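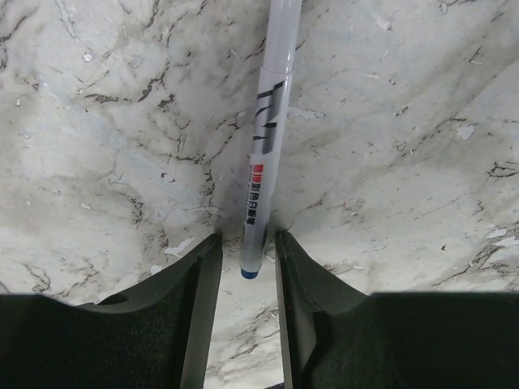

Handwriting on Shared Boards: What We Learned in One Term at Rernorlow
Project report by Valquíria Holanda and Josué Fontes

Introduction

We started this project because of an argument over a shopping list. Josué had written it on the board in the shared kitchen, Valquíria had read "lemons" as "lentils", and by supper the whole corridor had an opinion on whose fault that was. Our tutor was kind enough to let us turn the quarrel into coursework, and we have had a lovely (if rather long) term of it.

Our question was a simple one. Do people read joined-up writing on a board as easily as separate letters, and does it matter how far away they are standing?

What we did

We collected messages from 11 boards in the Rernorlow halls between January and the spring break, copying each one into a notebook exactly as it was written, spelling and all. That gave us 2562 words. We set aside names, telephone numbers and anything that looked private, and then picked 1000 words for the reading test, half joined and half separate.

Our readers were friends, neighbours and two very patient people from the Motero café downstairs. Each of them read a set of words aloud from the near side of the room and then another set from the doorway. Josué kept the tally and Valquíria made the tea, and halfway through we swapped – the tea got worse but the tally got tidier.

What we found

Close up, there was hardly any difference between the two styles. From the doorway, separate letters were read correctly far more often. The worst troublemakers were "n" and "u", with "r" and "v" close behind. Short words suffered more than long ones, which surprised us both until we noticed how often readers guessed a long word from its first few letters.

Problems

Our first count came to 1019 words instead of 1000, as we had entered one page of the notebook twice. We took the extra words out and did the sums again. We would also have liked older readers, as nearly everybody we asked was a student.

Thanks

To Mrs Sales for reading two drafts, and to everyone on our corridor for letting us copy down their messages about milk.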